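Call for Submissions – Justlow Anthology of Uncanny Fiction for Young Readers

Wuvix Press invites unpublished writers and illustrators residing in Canada to submit work for the second Justlow anthology, intended for readers in Grades 5 to 8. Stories may draw on folklore, ghost lore or original material. Graphic violence will not be considered.

Prose submissions must not exceed 1720 words. Illustrators should provide 2 finished pieces in black and white, in any traditional medium. 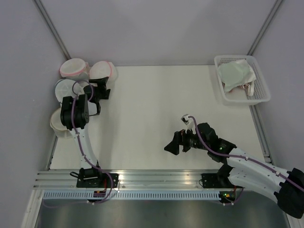
Opportunities / Writing and Illustration

Contributors selected for publication will receive an honorarium of $70 and one copy of the book. Copyright remains with the contributor – the Press acquires first print rights only.

Entries close at 5 p.m. on the last business day of April and should be addressed to the Anthology Editor, Wuvix Press, 1608 Maes Street. Late entries will be returned unread.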